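Ticket 428 – Label printer at Petchrat drops off the network after idle
Status: resolved, monitoring
Handled by: Lertchai Ratanaporn
Site: Petchrat, ground floor
Related: 427 (same symptom at Drornberg, closed)

## Reported problem

The Sorden label printer at the Petchrat packing desk stops answering when it has been left alone for a while. Jobs sent from the order system sit in the queue as "waiting for device". Turning the printer off and on clears the queue and everything prints at once, usually with duplicates, as people have clicked Print again in the meantime.

The printer is on a wired connection. The front panel shows the ready light the whole time, including when the queue is stuck.

## What I checked first

Ticket 427 was a bad cable, so I started there. I swapped the patch cable for a new one and moved the printer to a different wall port. No change. It failed again before lunch.

Next I checked the address. The printer was set to get one automatically, and the lease time on the Petchrat router is short. The order system has the address typed in by hand. I made a reservation on the router so the address can't move, then printed a configuration page to confirm that both sides match. They do.

That fixed one real fault but not this one. The queue stuck again at 3:40 in the afternoon with the address unchanged. 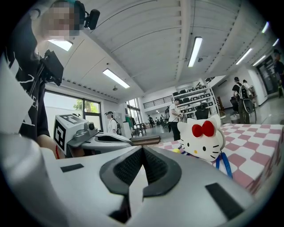 ## Narrowing it down

1. Left a continuous ping running from the packing desk PC. Replies were normal while labels were printing.
2. Stopped printing and waited. Replies stopped after 12 minutes of idle time.
3. Repeated the test with the PC plugged into the same switch as the printer, to take the router out of the path. Same result, 12 minutes again.
4. Pressed the feed button on the printer. One blank label came out and the replies came back right away.

The same interval each time points to a timer and not to a loose connection. The network card in the printer is going to sleep and not waking up for incoming traffic. The ready light is driven by the main board, so it stays on.

## Cause

Two settings on the printer's web page, under Power:

- Sleep after idle: 12 min
- Wake on network: off

The second one should be on by default. It was switched off by the last firmware update, which was installed in October. The update notes mention "revised power defaults" and give no detail. Drornberg has the older firmware, so it does not have this problem.

## Fix

I set Wake on network to on, saved, and restarted the printer. The first time, the setting did not stick. The page says "Saved" but you have to press Apply on the main screen as well, before leaving the Power tab. After the second try it was still on following a restart.

Link speed was also on automatic and the switch log showed it dropping to 10 when the printer slept. I fixed it at 100 full duplex on both ends – probably not needed, but it keeps the log clean.

## Retest

Idle for an hour, then sent one label from the order system. It printed without anyone touching the printer. Left it overnight and sent another at 8:15 the next morning, which also printed. The ping log has no gaps apart from the restarts.

I cleared the old jobs from the queue before the retest. Anyone who sent labels on the day of the fault should check the order list and reprint only what is missing.
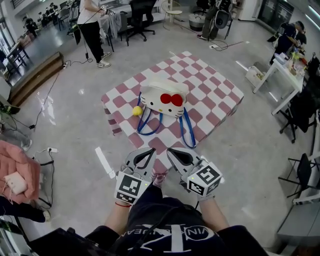

*Petchrat, ground floor. Handbag and ball on the checkered cloth.*

## Left to do

- Check the printer at Urkham. It got the same firmware and is used less, so the fault may be there without having been reported.
- Hold the firmware update for Drornberg until the Power settings have been added to the install notes.
- Change the order system so that a second click on Print does not create a second job. Separate ticket, not opened yet.

If the queue sticks again, please do not power the printer off. Press the feed button once, note the time, and add it to this ticket – a restart wipes the printer's own log and I need it.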